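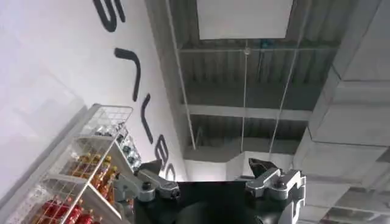 A two-finger gripper, opened wide, beside a wire rack of bottles.

Features > Automation > Good Practice

The house rules that make a robot worth having

2025-01-23
By the Stalell features desk

Ask the crew at Fudisine what they're proudest of and they'll hand you a sheet of paper. It's their rulebook for shelf-stocking robots, it runs to 2 pages, and I loved every line of it!

Rule one is about the hand. Before an arm goes near a rack, the fingers open all the way and somebody looks at the pads, the pivots and the screws (yes, every screw). A loose bolt at the fingertip means a dropped bottle later, and glass on a shop floor is a bad afternoon for everyone.

Then comes reach. Fudisine draws a limit well below anything that hangs: ducts, rods, cables. Plenty of stores have open ceilings these days, and an arm swinging up without a limit will find the one wire you forgot. The crew at Sisay borrowed that rule in December and wrote it into their own checklist, which has six steps and fits on a door.

My favorite is the wire shelf rule. Mesh is tricky for a robot, since bottles show through the bars and look closer than they are. So the arm comes in slow, from the open side, and stops if it feels any push.

Corkiteo wants new staff to practice each rule by hand for five shifts before they touch the controls. It sounds slow, and it's great fun to watch. The next draft will add a page on cleaning the pads.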